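A Brush and Dustpan for the Worktable: Nearly a Year On

Reviewed by Seema Dhillon

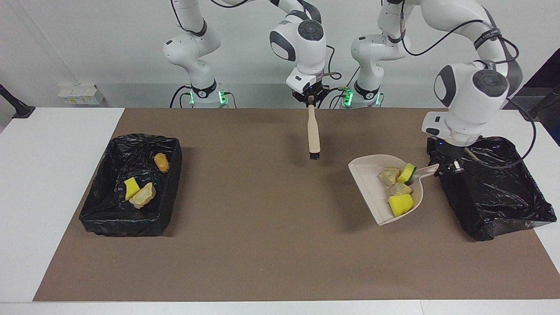
The wood-handled brush and the cream-white pan over brown paper, with a lined bin at each side.

I have owned more brushes than any reasonable person needs, and most of them have ended up in the garage doing the jobs you don't want a good brush for. So when my friend Yiran Xue told me last fall that I should stop wiping my craft table with the side of my hand (guilty, for years!) and get a proper little brush and pan that lived on the table and never touched the floor, I wasn't expecting to have opinions about it. Eleven months later I have plenty, so get yourself a cup of coffee.

The set I bought is the Grinano bench set, which comes as a hand brush and a separate dustpan. I picked mine up at a hardware store in Mundville, the old one with the creaky front step, and paid $19 for the pair. You can certainly find cheaper. My last set came out of a bargain bucket and the bristles splayed out like a bad haircut within a month, so I was willing to spend a little more this time and see what happened.

The brush is the part I like best. It has a long wooden handle in a pale cream color, and a short tuft of black bristles right down at the tip, so you hold it more like a big paintbrush than like the wide flat brushes that usually come with a dustpan. It took me a week or so to get used to that. With a wide brush you make one lazy sweep and you're done, and with this one you need a few strokes to cover the same ground. But oh, the control! I make little garden scenes in shallow dishes, with gravel and moss and the odd pebble, and I can get that short tuft right up beside a finished dish and whisk the grit away without knocking over anything I spent my evening on. The bristles are on the stiff side and have kept their shape very well. They do shed a little at first — I found a few black hairs in the moss during September — and then it stopped.

The handle is long enough that I can reach the back of the table without getting up, and at my age that counts for a good deal. I did give the wood a light rub with sandpaper near the end where it felt a touch rough, and a dab of the oil I use on my cutting boards. It has been lovely in the hand ever since.

Now for the pan, where I'm a bit more mixed. It's cream-white plastic, light, easy to rinse, and it holds more than I thought it would. A couple of pale rocks and two yellow sponges will all ride in there together, and that's a fair test in my book, since sponges and rocks are just the sort of thing left lying on my table at the end of a session. Rocks do like to roll, mind you, so you want to keep the handle end low on the way to the bin. I tip mine back out of habit now. Ifigeneia Konstantinidis, who sits across from me on craft nights, carries hers dead level like a tray of champagne and has never lost a pebble, so maybe it's only me.

My complaint is with the front lip. On the bare tabletop it sits down nicely, but on paper it wants to catch if you push it, and then you've got a wrinkle with all your dust hiding behind it. The cure is to hold the pan still and bring the brush to it, with the pan tilted just a little. Fine dust will still leave that thin gray line along the edge that every dustpan on earth leaves, and I go after it with a damp cloth.

A word about the rest of the setup, as I've had questions. I cover the table with a big sheet of brown paper before I start, and I think it does half the cleaning for you. Gravel is easy to spot on it, and when the paper gets too sad you roll it up and put down another. I also swear by having two open black bins right up on the table, one to the left and one to the right, each with a black plastic bag folded over the rim. Trash goes in one and things worth washing and keeping go in the other. I used to have one bin on the floor, and I can't tell you how many good stones I threw out with the clippings. Do leave plenty of bag hanging over the edge or it will slither down the first time you drop in something heavy.

I did try the Wurkmont brush that Asnakech Woldegiorgis lent me for a weekend, to be fair about it. It's softer and wider, wonderful for sawdust and potting soil, and pretty hopeless with gravel. If your mess is mostly powdery, I would look at that one first.

For me, though, the Grinano stays. I'd give it four stars out of five, with the missing star for that front lip. I have already bought a second set for my sister in Lyons, and she tells me she is using the pan for birdseed.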